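Mestudis Line Observer Mission

The Mestudis Line Observer Mission (MLOM), usually called the Line Mission, was an unarmed ceasefire monitoring body that worked along the border between the highland district of Greter and the lowland district of Zestlow. It was set up under the Moodley Agreement, which ended open fighting between the two district forces, and it stayed in place until its duties passed to a joint border office. The mission had no power to arrest, search homes, or use force. Its work was limited to observing, recording, and reporting.

Background

Greter and Zestlow had shared a loosely marked border for several generations. Herders crossed it in both directions, and the market town of Mestudis, which sits on the river between them, was used by both sides. Disputes over grazing and the control of the river road were handled for a long time by local elders. This arrangement broke down after the road was paved and truck traffic became a major source of income. Each district then claimed the right to collect tolls at the Mestudis bridge.

Armed groups first appeared on the road as toll guards. The Greter side formed a force called the Upper Guard, made up mostly of men from the hill villages. The Zestlow side answered with the Road Battalion. Both were lightly armed at the start, but by the second year of the dispute each had mortars and a small number of gun trucks. The town changed hands twice, and most of its people left for Moodley, a port to the south that had stayed out of the fighting.

Moodley Agreement

Talks were held in Moodley over a single winter. The agreement had 2 parts. The first set out a ceasefire and a line of separation that followed the river as far as the bridge and then ran north along a dry streambed. The second dealt with tolls, which were to be collected by a neutral office and split evenly. Final status of the border was left for later talks.

Neither side would accept armed foreign troops on the line. Greter also objected to any use of observers from the port, on the grounds that Moodley merchants had a direct interest in the road. The compromise was a mission of unarmed observers recruited from abroad, housed in Mestudis, with drivers and interpreters hired in equal numbers from both districts. The mission began its patrols in July.

Organization

The mission had a head office in the former customs house at Mestudis and a number of smaller posts along the line. At full strength it had 229 staff, counting observers, drivers, interpreters, cooks, and mechanics. Observers served tours of one year and could extend once. Most were retired police or army officers, though later groups included surveyors and civil engineers.

Each post was run by a post leader who reported daily by radio. The posts on the river were reached by road all year. The two northern posts were cut off for part of the rainy season and were stocked in advance with fuel, flour, and canned food. A medical room was kept at the customs house, and serious cases were driven to Moodley, a trip that took most of a day before the lower bridge was rebuilt.

The mission was paid for by a fund held in Moodley. Contributions were often late, and in its third year the mission closed one northern post for lack of fuel money. It was reopened after Greter complained that the gap was being used to move weapons.

Uniform and markings

Observers had to be told apart from both armed forces at a distance, and the choice of clothing was settled in an annex to the agreement. Green and brown were ruled out since the Upper Guard wore the first and the Road Battalion the second. White was tried for the first patrols and dropped after complaints about dirt and glare.
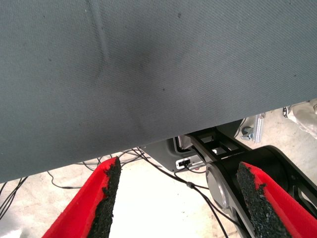
The mission then adopted gray field clothing, which was issued for the rest of its existence. Jackets and trousers were cut to the same pattern for all staff, with a yellow band sewn on the left sleeve and a numbered patch on the chest. The annex called for a closely woven cotton with a diagonal twill, similar in weave to the gray cloth shown, on the view that a twill would hold up better than a plain weave in thorn scrub. It did not fix an exact shade, and later batches varied from one supplier to the next. A slightly bluish gray of the same general kind as the fabric pictured was the most common in the final years. Smudges and specks show readily on cloth of this color, and post leaders were told to keep a clean set aside for formal meetings.

Vehicles were painted white with a wide yellow stripe along the roof. Posts flew a plain yellow flag by day and kept a lamp lit over the gate at night. Both armed forces were given painted boards showing the uniform, the vehicle markings, and the flag, and these were to be hung at every checkpoint.

Duties

The core duty of the mission was the daily patrol. Each patrol had two observers, one driver from each district, and an interpreter. The patrol followed a fixed section of the line, stopped at each checkpoint, and filled in a form noting the number of armed men present, any heavy weapons, and any new digging or building. A copy of the form was given to the officer in charge of the checkpoint before the patrol left.

Complaints from either side were handled by a separate inquiry team based in Mestudis. The team had to reach the site within a day of a complaint and issue a finding within a week. Findings fell into three classes: confirmed, not confirmed, and no finding possible. The last class was the largest in every year of the mission. Shots fired at night made up most of these cases, as it was rarely possible to tell who had fired or in which direction.

Heavy weapons were stored in fenced yards on each side, well back from the line. The mission held one set of keys and the armed force held the other. Yards were opened for maintenance by request, with an observer present.

The mission also took on work that was not in the agreement. It kept a list of marked and suspected minefields, ran a message service for families split by the line, and arranged crossing days for herders. Crossing days were held at the old ford in spring and fall. The largest on record saw 4,000 animals brought over before dark.

Incidents

The most serious breach came in the second year, when a Road Battalion unit crossed the streambed and held a hill above the northern road for nine days. Greter accused the mission of failing to give warning. The inquiry team found that the patrol for that section had been turned back by high water and had reported so at the time. The unit withdrew after talks in Mestudis, and the patrol route was moved to higher ground.

Two observers and a driver were injured when their vehicle hit a mine on a track that had been listed as clear. The mission stopped all patrols on unpaved tracks for several weeks, and afterward used them only once they had been checked by a clearance team. The track itself was never reopened.

There were also long disputes over the weapons yards. On one occasion the Upper Guard removed a mortar through a cut fence and returned it the same week. The force described this as a repair. The mission recorded it as a confirmed violation.

Return of residents

People began to return to Mestudis within months of the ceasefire, at first to repair roofs and check on land. The mission did not manage the return, but its presence at the bridge made travel easier, and its office kept a register of damaged houses. The first full register listed 700 buildings, including the grain store, both schools, and the river pump station. Claims for lost property were heard by the toll office, which set aside a share of its income for repairs.

The market reopened on the west bank and later moved back to its old site. Weekly trade was held under a rule that no weapons could be brought past the customs house, a rule enforced by unarmed market guards from both districts.

Closure and legacy

The mission was always meant to be temporary. Its mandate was renewed yearly, and each renewal had to be agreed by both districts. Talks on the border made slow progress until the toll office began to publish its accounts, after which the two sides agreed to widen that office into a joint border body with its own patrol staff. Many of the mission's drivers and interpreters were hired directly into it.

The customs house was handed over in a short ceremony and is still in use. The mission's forms, maps, and radio logs were divided between the district archives at Greter and Zestlow, with a full copy kept in Moodley.

Opinion on the mission is mixed. Officials in Zestlow have generally credited it with keeping the road open. Greter officials have been more critical, pointing to the high share of complaints that ended without a finding. Studies of unarmed monitoring often cite the shared driver rule, under which no patrol could leave without a driver from each side.

See also

Mestudis bridge
Moodley Agreement
Road Battalion
Upper Guard

This page was last edited on Dec 28, 2024.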